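Teaching Appliance Tasks with Hand-Held Grippers: Project Report

Rasa Jõgi
Submitted 2026-02-20

1. Background

The aim of this project was to record human demonstrations of kitchen appliance tasks and to find out which recording choices affect the quality of the resulting data. The work builds on the Tukstead project, in which an operator drove a robot arm with a joystick. Joystick demonstrations were slow, and the motion contained long pauses while the operator switched between translation and rotation. A policy trained on that data learned the pauses as well.

For this project the joystick was replaced by a pair of hand-held grippers. The operator holds one in each hand and performs the task directly, with no robot present. The pose of each gripper is recovered afterward from printed marker cubes, and the finger opening is logged by the gripper itself. The recorded trajectories are then mapped to the arm through the Ilov retargeting script, which was written by an earlier student group and used here with minor changes.

2. Task definition

Two tasks were selected. Task A is opening the door of a countertop appliance and closing it again. Task B is moving a small bottle from the left of the appliance to a marked position on the tabletop. Task A uses both hands, one on the door and one bracing the body of the appliance. Task B uses one hand, with the other held still over the table.

Each demonstration starts with both grippers open and held over the table. The operator waits for the start tone, performs the task at normal speed and returns to the start pose. Demonstrations longer than 90 seconds were discarded.

3. Recording procedure

The table was bordered with black tape before the first session. The tape gives the operator a working limit and makes it possible to put objects back in nearly the same place between takes. Object positions were varied on purpose within the border, following a list generated before each session.

Calibration was repeated whenever a gripper was put down. The operator holds both cubes toward the head camera for 10 seconds and then rotates each wrist slowly through its full range. Skipping this step in the first session led to an offset between the left and right trajectories, and that session was not used. 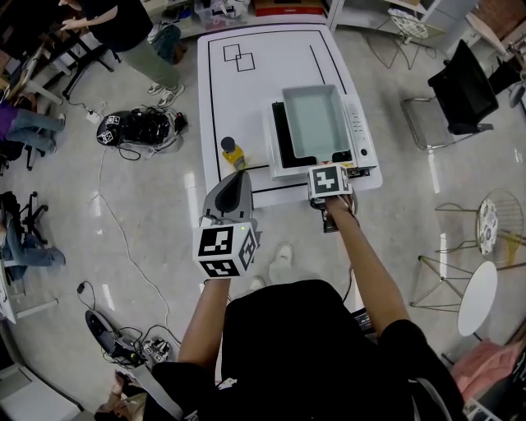 Most of the lost data came from marker occlusion. During Task A the right cube tends to turn away from the camera when the operator reaches low for the door, and the pose estimate then drops out or jumps. Gaps of a few frames were filled by interpolation. Longer gaps were treated as failures. Asking the operator to keep the elbow raised reduced the number of failures, although it also made the motion less natural – a trade-off that should be measured properly in later work.

4. Results

A total of 400 demonstrations were recorded for the two tasks combined. After filtering, 70 percent were kept. Task B had a higher acceptance rate than Task A, as expected for a one-handed motion with little occlusion.

Replay on the arm was tested on a subset of the accepted demonstrations. Task B replayed without contact errors in most trials. Task A was less reliable. The arm followed the approach correctly but pulled the door along a path slightly too flat, and the fingers slipped off the edge. The cause is probably the length difference between the hand-held fingers and the fingers on the arm, which the Ilov script treats as equal.

5. Limitations

All demonstrations were made by operators who had practiced beforehand, so the data says little about first-time users. Grip force was not recorded. Only one appliance was used, and no claim is made about other door types or handle shapes.

6. Further work

The retargeting script needs a separate finger length parameter for each gripper. A second camera at table height would recover most of the occluded frames in Task A and should be added before any more data is collected. The accepted demonstrations will be passed to the next group in June, together with the calibration notes and the list of rejected takes.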